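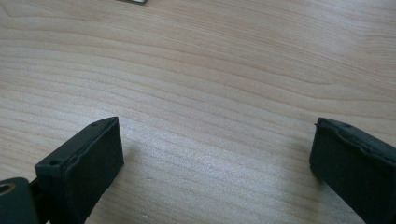
Budget check: two handheld grippers now, or one and wait?
Forum: Buying and Planning

dakside_dan
Okay, I need people to talk me out of something (or into it!). We're setting up a table for teaching book handling, stuff like picking a book up, standing it up, putting it on a rack. I've got $900 left to spend before the end of July and I can't decide between a pair of handheld grippers or a single one plus a stack of spare finger pads. The Klinhom rep keeps pushing the pair. I keep looking at the pad prices and getting nervous.

pagecount
Pads. Always pads. We blew everything on hardware our first year and then sat around waiting on foam.

hokov_fan
Disagree, sorry. Books are a two-hand job way more often than you'd think. Have you tried opening a thick one with a single gripper? It slides all over the place. Get the pair and squeeze pads in next quarter.

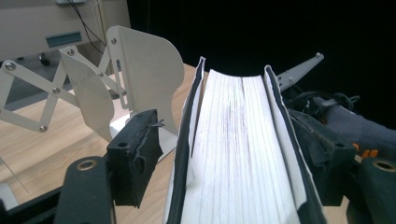 Posted by Somkiat Ruangrit
Wednesday, July 29, 2026

I'm with hokov_fan on the pair, but pagecount has a point and I'd put real money aside for it. Look at the corner of the left pad, where that little flap is sticking out. Glossy covers and hard edges are rough on foam. I budget up to 50 pads a year now and I don't feel silly about it. Also, price out your cables and your props! The folding book rack was cheap and I still forgot to put it on the order, so that was a second shipping charge.

dakside_dan
Ugh, shipping. Are you buying pads from the gripper maker or somewhere else?

Somkiat Ruangrit
Fisusex, cut to size. Seven days to my door, usually. The first batch was too stiff for my taste, so ask for a sample.

pagecount
Seven days if you're lucky. Mine took the whole month. And I still say one gripper is plenty for a first setup, you can learn a lot from simple picks.

hokov_fan
Sure, and then you redo all of it when the second one shows up. Been there.

Somkiat Ruangrit
One more for Dan, on table size. You don't need a big bench, so don't let anybody sell you one.
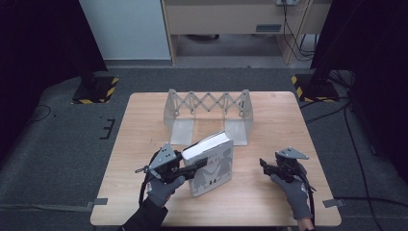 Both grippers, a hardcover book and the folding rack on our square table.

dakside_dan
Oh nice, that's smaller than what I had on my list. Dropping the big bench frees up enough for a first bag of pads, so I'm leaning toward the pair. Does tape on the table corners hold up okay on carpet, or should I be looking at clamps?

pagecount
Tape's fine. Buy the good kind. And get the pads!!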